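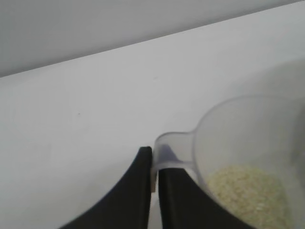
Whether machines can take over kitchen chores yet is a question this blog has followed since the first Korkico arms were offered to small canteens. My view as of 31/10/2018 is that they can perform parts of a chore, and that the parts are not yet joined up.

Measuring dry rice is a fair place to begin. A person scoops, levels and tips without thought. A machine must grip a short handle, keep the bowl of the scoop upright and judge where the grains will fall. In September the Stollomska kitchen in Dosthorpe recorded 60 attempts at this task and accepted 5 as good enough for service.

Steel cookware presents a separate difficulty. A polished surface reflects the lamps, and a camera held close to it receives a great deal of glare and very little shape.

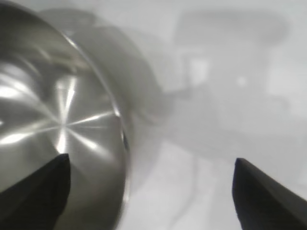

Corey Lockyer wrote in after my previous post to object that glare is a matter of lighting, and that any kitchen willing to change its lamps could be rid of it within the week. I accept the point in part. Most households will not change their lamps for the sake of an appliance.

The order of the work matters as well. Someone must still decide which vessel comes first, and how far apart the vessels should stand so that a handle can be reached.

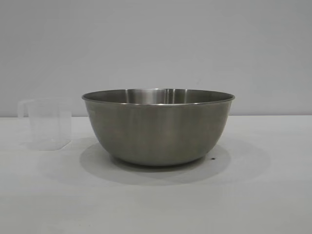
Such decisions take a cook a moment. The Ayele planning software requires them to be entered in advance — 108 settings for one rice dish, by my reading of the manual. Clear plastic adds to the burden, as its edges are hard to tell from a pale counter.
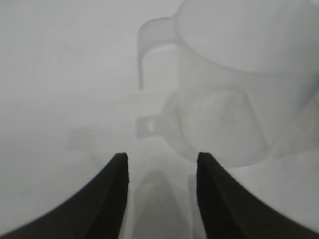
According to one reader in Dosthorpe, the sensible course is to buy colored cups and stop waiting for better cameras. I have no objection to colored cups. I would still prefer a machine that can work with the ones already in the cupboard, and I will return to the Ayele manual when its next edition is issued.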